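Voltei de Samos na terça e ainda estou desfazendo a mala, mas quero escrever logo sobre o guia de bolso Planeo das ilhas do Egeu, antes que eu esqueça o que me irritou e o que me salvou. Comprei na livraria Skudov, edição de 567 páginas (de bolso só no nome, viu!).
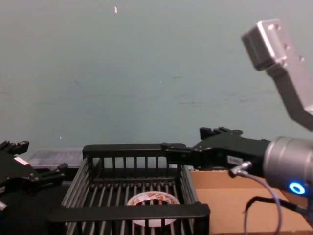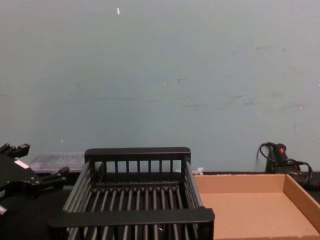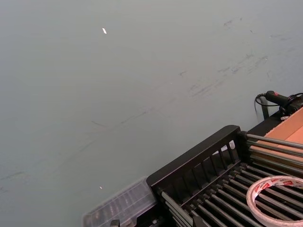

Pois a Jurkton me escreveu que o capítulo de Samos ainda traz os horários de ônibus da edição passada, e que ela ficou plantada em Kokkari até o fim da tarde por causa disso. Comigo foi parecido: o ônibus para o Heraion simplesmente não passou, e acabei dividindo um táxi com um casal de holandeses — ótima companhia, por sinal.

Agora, os mapas são uma beleza. As trilhas saindo de Manolates estão certinhas, com fonte de água marcada e tudo, e fiz duas delas sem me perder (e eu me perco até em shopping). A parte de comida é curta demais, só quatro tavernas em Pythagorio, e uma delas estava fechada. Já o texto sobre o túnel de Eupalinos me prendeu tanto que li duas vezes na balsa.

O guia da Stanciu é mais leve e tem fotos melhores, só que pula metade das aldeias do interior. Para quem vai andar muito, fico com o Planeo. Nota 7 de 10, e levem os horários impressos da rodoviária de Vathy.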